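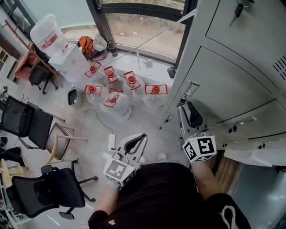
Chapter 4
Buying Computer Equipment for an Office

Chun-hung Kwok

After reading this chapter you will be able to:
read a price list that has quantity steps
compare two offers for the same kind of monitor
explain why the delivery date belongs in the order

4.1 The case of Jokstead

Jokstead is a company with 70 employees on two floors. In November its office manager, Ms. Pintér, was asked to replace all the monitors. She had done this once before, when the company was much smaller, and at that time she simply went to a shop and paid. This time she wrote to two sellers, Dedareck and Prarkeck, and asked both for a written offer.

The offers were not easy to compare. Dedareck gave one price for each monitor, with the cables included. Prarkeck gave a lower price, but the cables were on a separate line, and the lower price was valid only for customers who bought the same model for every desk. At Jokstead this was a difficulty. In the design department there were 13 people who needed a larger screen, so the order had to be divided into two models.

Ms. Pintér made a table with one row for each cost: the monitor, the cable, the delivery, and the removal of the old equipment. Only then did she see that the two totals were nearly the same. The difference was $428 for the whole order.

4.2 What a price does not tell

A unit price is the price of one piece. It is the number that we notice first, and sellers know this. The total cost is what the company will pay until the equipment stands on the desk and works. In this chapter we use the second meaning whenever we write "cost."

The length of the warranty must also be considered. Dedareck offered 18 months, and Prarkeck offered one year with the possibility to extend it for a fee. We will return to this question in Section 4.5, where you will calculate the fee for both models.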